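Loltano House - Frequently Asked Questions

What time is check-in?

Any time after 4 in the afternoon. We know your train gets in at noon. Everyone's train gets in at noon. Leave your bags in the hall and go have lunch.

And check-out?

By 11. We will not knock at 11:01, but the vacuum cleaner may start up outside your door in a meaningful way.

Is breakfast included?

Yes, from 7 until 10. Eggs are cooked to order, toast is made by you, and the toaster has two settings, warm bread and charcoal. Tell us the night before if you don't eat gluten, dairy or eggs, and we'll have something better for you than an apple.

How do I find you?

Take the Vultberg road out of Zemlow and turn left at the pharmacy. Your phone will tell you to turn right. Your phone wants you to see the gravel pit, which is very nice but does not have beds.

Do all the rooms have their own bathroom?

All 8 of them do. This was not always so, and guests who stayed with us in the old days still mention the corridor. Each bathroom has towels, soap, a hair dryer and more hot water than you'd expect from a building this age. Only the Lefèvre Room has a tub, so ask for it when you book if you're a soaker.
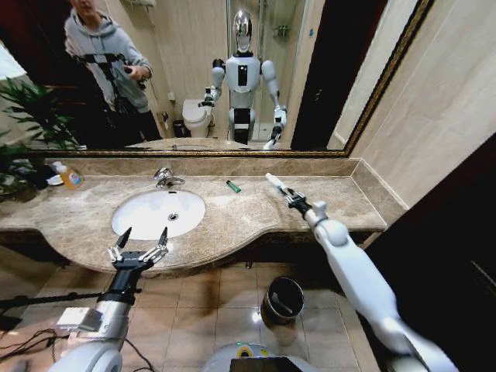
Bathroom with marble vanity and glass shower.

The fan comes on with the light and stays on for a few minutes after you leave. It isn't broken. Please don't call down about it at 2 in the morning.

Can I bring my dog?

One dog per room, for a small cleaning fee. Dogs are welcome in the garden and the lounge but not at breakfast, where they have let themselves down in the past. Cats we'd rather discuss by phone.

Is there parking?

There's room for four cars behind the house, or three if one of them is yours and it's the size of a bus. Street parking is free after 6 p.m.

How good is the Wi-Fi?

Fine for email and movies on the first two floors. On the top floor it comes and goes - mostly goes. The password is on the back of your key tag.

Are you open all year?

We close for most of January to paint things. December fills up early, so don't leave it until Thanksgiving.

What if I need to cancel?

Up to seven days ahead, you get everything back. After that we keep the first night.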